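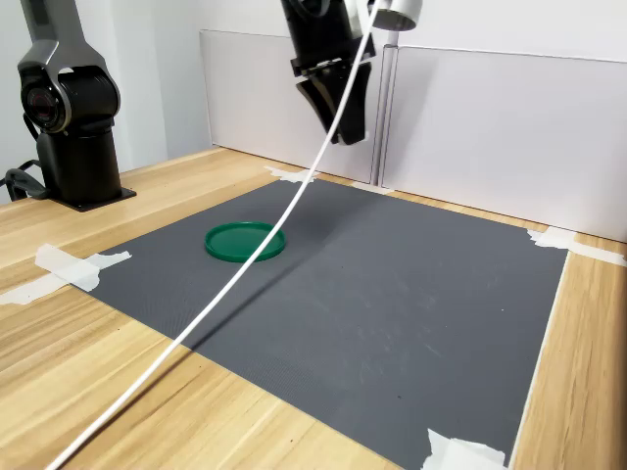 So I've gone and signed up for a beginners' choir. If you've ever stood next to me at a birthday party you'll know what a brave thing that is, mostly for the other people in it. I mimed all the way through school assemblies from the age of eight, after Mrs somebody-or-other put her hand on my shoulder and told me to "just do the words, dear", and I've been just doing the words ever since.

What changed my mind was the bath. We moved the shower curtain in May (long story, mould) and the bathroom suddenly had this lovely ring to it, and I caught myself doing the whole of a hymn I didn't know I knew, descant and everything. I sounded all right! Not good, but all right. I rang my sister to tell her and she laughed for so long I put the phone down on the side and made a cup of tea.

The choir meets in the hall behind the library at half past seven. You don't audition, you don't need to read music, and it costs £6 a go including a biscuit. I sat in the car until 7.28 and very nearly drove home again. Then a woman with a huge tartan scarf knocked on my window and asked if I was coming in, and I'm far too polite to say no to a scarf like that. 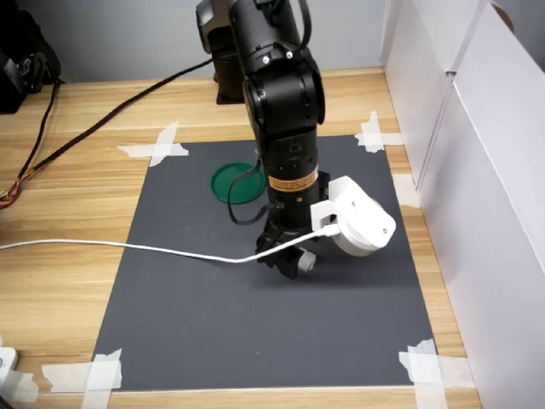
Hinata Higuchi

We started with warm-ups, which I had not been warned about. You blow through your lips like a horse. You chew an invisible toffee. You slide from the bottom of your voice to the top while pointing at the ceiling, and you have to do it facing a complete stranger, who in my case was a very tall man in cycling shorts. I'd like to say we bonded but we mostly looked at each other's foreheads.

Then they split us up. I'd always assumed I was a soprano because I'm small -- no idea where I got that from -- but I ran out of notes long before the others did and was sent along the row to the altos. I love the altos. They bring mints. They also get about four notes per song, all next door to each other, so once you've found yours you can more or less camp there while the sopranos go off and have their adventures.

The first thing we learned was a round. I came in early twice and then so late that I was in the next group's bit, and it didn't matter, because with that many people singing you just get folded in somewhere. And then there was one bit, maybe ten seconds long, where all the parts landed on the same chord and the hairs on my arms stood up. I stopped singing to listen to it, so I suppose it sounded even better without me.

I've been practising since. The recordings they send round have your own part loud in one ear and everyone else quiet in the other, and I've been doing them while I wash up, while I hang out the towels and once, by mistake, in the queue at the chemist. The cat leaves the room at the top A. I've also bought a pencil for marking where to breathe, and I now have so many little ticks on my music that it looks as if I'm planning to hyperventilate.

There's a concert at the end of term, if I can bear it. We're meant to wear black with "a splash of colour" and I've already spent far more time thinking about the splash than about the second verse, which has Latin in it. If anyone knows how you're supposed to say "excelsis" please put me out of my misery in the comments, as the altos are split down the middle on it and the tall man says it a third way altogether.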